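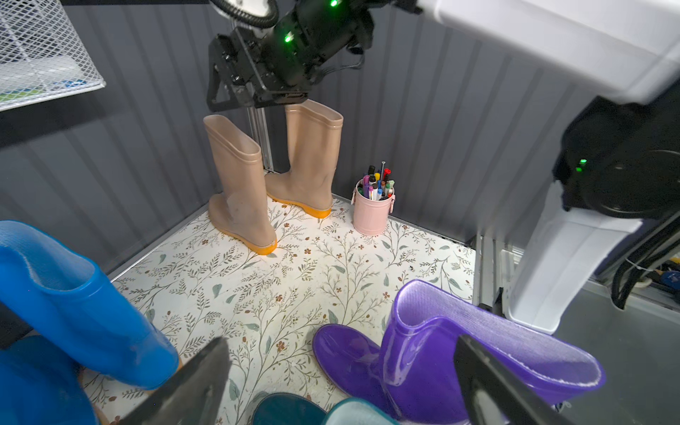 Handout 6, p. 1

Courses > Consumer Materials > Weather Wear > Handout 6

April
Wenceslao Quintero

What "waterproof" means on a label

Start with the word itself. Stores use it as if it were a yes or no property, like being left-handed. A lab can't do that. A lab has to say how much water, pushing how hard, for how long, and on which part of the item. When a hangtag leaves those four things off, you have learned that somebody in marketing likes the word.

Molded rubber is the easy case. A one-piece rubber boot has no stitching below the rim, so there are few places for water to get in until the material cracks or the sole pulls away. I have less patience for coated fabrics. The coating is thin, it wears at the folds first, and the number on the tag was measured on a new flat piece with no seams in it.

Case: the Palora jacket claim

Palora sold a light jacket with "50 washes, still waterproof" on the tag. Tiburcio Maldonado asked them for the test report and got two pages. Read your copy before class and look for the following.

1. Sample size. The report covers 33 swatches. It never says how many jackets they were cut from. If it was one jacket, you have one jacket's worth of evidence.

2. The pass mark. New swatches held an average of 1,050 mm of water. After washing, the average was 437 mm. Both are listed as "pass," and the pass mark is printed nowhere. I have asked twice.

3. Wash conditions. Cold water, no detergent, hung to dry. Ask yourself who washes a jacket that way.

4. What got left out. No seams, no zipper, no shoulder where a bag strap rubs. Most complaints I have read about leaking rainwear name one of those places.

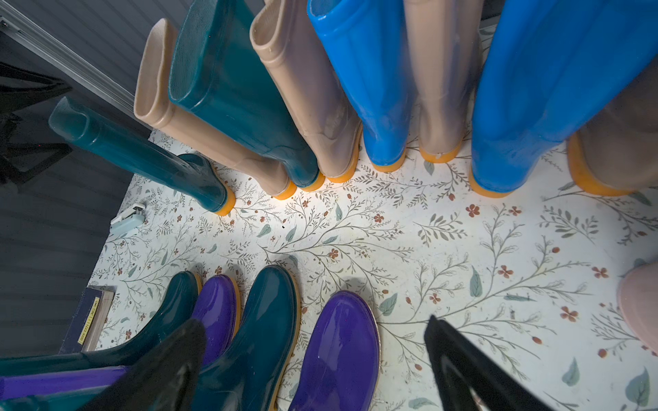

Rubber gets sloppy claims too

Lollar and Kuvarby both advertise "natural rubber" boots. Natural rubber can be blended with synthetic rubber and fillers, and the phrase alone doesn't give you the share. Shine tells you very little. Neither does price, whatever the clerk says.

"Ages well" is another one to circle in red. Rubber hardens and cracks with sunlight, ozone and heat, and a boot kept in a dark closet will look fine for years without having proved a thing.

For next time

Bring one tag or printed ad for rain gear. Write down the claim word for word, then what you would need to measure to check it. One page. "The company says so" does not count as a source, and neither does a review by someone who got the item free.

Hung's chapter on seam testing is optional. I think he trusts the spray test too much, but the diagrams are good.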